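In praise of the slow setup

I think the best half hour in automation is the one before anything moves. Give me a gripper, a hex key and a cup of coffee and I'm happy! People love to talk about the software, and I get it, but the cell we look after at Plondside has taught me to love screws.

The cell is called Draken. It practices on old desktop computers, reaching in among the drive cables, and it's a picky machine. Every morning Zanele Mkhize goes over the finger links by hand before the first run – each screw, each joint – and it takes her 30 minutes. Marek Havlíček used to say we could do it weekly. Then in December a link worked itself a hair loose and we lost 2 days blaming the camera calibration. He carries his own hex key now.

What I love is how much you learn with your nose that close to the hardware. You start to see which cable wants to snag, and how much room a finger needs beside a drive connector (less than I would have guessed, more than the old cases give you).
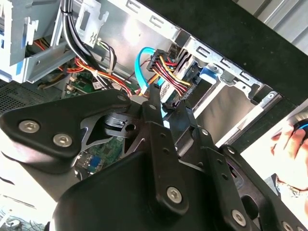

So my plea to anyone putting a cell together is to write the hand check into the schedule and defend it. Ours has nine steps, printed large. Step four is wiggling the fingertip and listening, and I'd put that step up against any dashboard you care to show me.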